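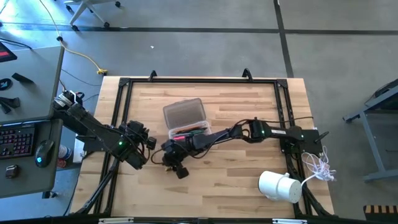 Ticket 2189: Shared calendar sends reminders an hour early (and sometimes twice)
Product: Lidola Calendar, web version
Status: Resolved
Opened by: Mumness front desk

Hello there, and thank you in advance for reading all of this, as I know I tend to go on. We've used Lidola for our class bookings at Mumness for a good long while and have been very happy with it, so please take this as a note from a friendly customer! Since we moved the shared calendar over to our new account, the email reminders have been going out an hour before they should. Some families get the same reminder twice, one early and one at the proper time. They have been very sweet about it, but we had a few people waiting outside our Nundmont door for the drawing class, and it was cold.

What I have tried so far: signing out and back in, a different browser, and turning reminders off and on again for one class. None of that changed anything. The times on the calendar page itself look right to me. 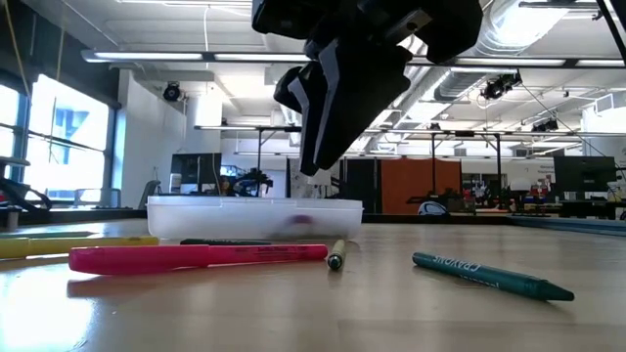 I should also say that the old account is still open. I was nervous about closing it before I was sure everything had come across, and there are 178 bookings in there that I would hate to lose.

Reply from Wojcik Support, December 26, 2023

Thank you so much for such a thorough note, and please don't ever worry about length. It saves us a lot of back and forth. I think you have two small problems that happen to be showing up together. The new account is set to the time zone one hour east of you, while your own browser is showing local time, so the page looks fine and the emails don't. The second reminder is coming from the old account, which still has its sending turned on. You can keep that account open as long as you like. Here is what I'd do, in this order:

1. In the old account, open Reminders and switch off "Send to guests." Leave the bookings alone.

2. In the new account, go to Settings, then Region, and pick your own time zone. Press Save at the bottom of the page (it is easy to miss, you have to scroll).

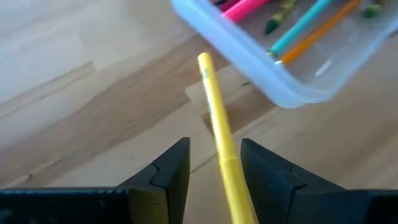 3. Open any repeating class, choose "Rebuild reminders," and let it finish before you close the tab. Larger calendars can take up to 7 minutes.

4. Make a test booking with your own email address and see when the reminder lands.

Reply from Mumness front desk

Oh, you were right on both counts! I had missed that Save button completely. The test reminder came in right on time, and only one of them. I did get a message saying the reminder log was limited to 2000 lines, is that anything to fret about?

Reply from Wojcik Support

Not at all, the oldest lines just drop off the list and your bookings aren't touched. I'll leave the ticket open through the start of the February classes in case a stray one turns up.

Reply from Mumness front desk

February classes are under way and every reminder has been on time. Please go ahead and close this, and thank you again for being so patient with me.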